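Review: Stustar Grasp Rules Pack, version 3

I teach an evening class on safe working with robot arms, and a good part of it is spent in simulation before anyone gets near real hardware. Surkance sells an add-on for its simulator called the Stustar Grasp Rules Pack. It costs $79 per seat and checks what the arm does against a written set of handling rules. I have been running it since April, mostly on pick-and-place work with small props.

Setup

Installing it took one evening. The pack wants its own folder, and it will not load if you still have the old Drasent rule files in the same place. The manual mentions this on page 8, well after you need it. Once it was running I had no crashes.

What it checks

There are 3 groups of rules: approach, hold and release. You can switch each one off, but the log records that you did, and I like that. A student can't quietly drop a rule to get a clean report.

The hold rules are the best part of the pack. They ask for contact on both sides of the object, a grip low enough to leave fragile parts alone, and no tilt past the limit you set. Tall, thin props are a good test of all this. With the toy-sized rocket, the fingers belong on the narrow see-through section at the bottom, one on each side, with the black body and silver nose standing clear above them. Grip it higher and you are closing on a part the rule sheet may list as keep-off. You do have to mark those areas yourself for every prop, and the marking tool is slow.
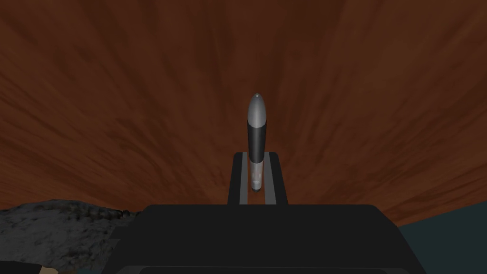
The release rules are thinner. The pack checks that the object is supported before the fingers open, and that they open fully before the arm backs away. It has no rule for what the open gripper might brush against afterward. Our practice space has a flat window piece with two pale blue panes lying on the floor, and I had to write my own clearance zone for it. The Visser template handles this better, though it has no hold rules worth using.
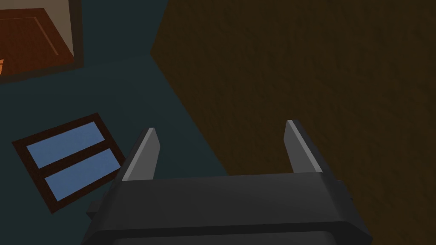 Reports

Each run gives you a plain text log and a summary page. The log is good. Every broken rule gets a time, a rule number and the limit that was passed. The summary page uses a single color for warnings and failures, so I tell students to skip it and read the log.

Worth the money?

For teaching, yes. For a shop that already has its own written handling rules, I would try the trial first - it runs for 2 weeks and includes everything except custom zones.

Passing these checks does not replace a risk assessment on the real cell. The manual says so too, and I make my students read that page.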